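We use cookies to keep you logged in and to remember which threads you have read. Accept / Manage

Bin picking cell is live, what happens to the bench crew?

gopi_b
We run returns sorting at Kivska. Management bought a picking arm through Veteck in April and it now does mixed bins, which used to be my job and six other people's. Officially all 7 of us were "redeployed to exception handling." Exception handling means I stand near a bin until the arm gives up on something, and then I pick it up with my hand, a technology I have owned since birth.

It gets 500 items a shift. The slide deck said 3857. I have asked which shift they meant.

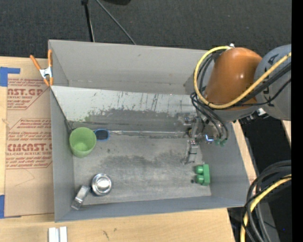
The stuff in the corners is what I get called over for. Cups are bad. Anything shiny is worse. My job title has gotten longer and my day has gotten shorter on things to do, and I can't decide if I should complain.
Gopinath Bhat, Exception Handling Associate II

palletjack11
Don't complain. My wrists were shot after 11 years of bins. If a machine wants my tendonitis it can have it.

thenmozhi_u
Disagree with palletjack. Wrists are one thing, but at Vundeck they went from "redeployed" to "not renewed" in one winter. Get the new job description in writing, with the pay grade on it. Ask who gets trained to teach the thing new items, too. At our place that was the only role that paid more, and it went to a guy from Pillai who had never sorted a return in his life.
- Thenmozhi Unnithan

palletjack11
So he was bad at it?

thenmozhi_u
He was fine at it. That was the annoying part.

gopi_b
Asked about the training today. I was told there is a waiting list. I am on it twice, under both spellings of my name, so my odds are good.

mod_dell
Moved from General to Workplace. Keep vendor names civil please.

Recent threads
Do standing mats wear out or do I
Scanner gun beeps at the wrong time
Who sets the pick rate at your site?
Night shift differential, updated 23/12/2021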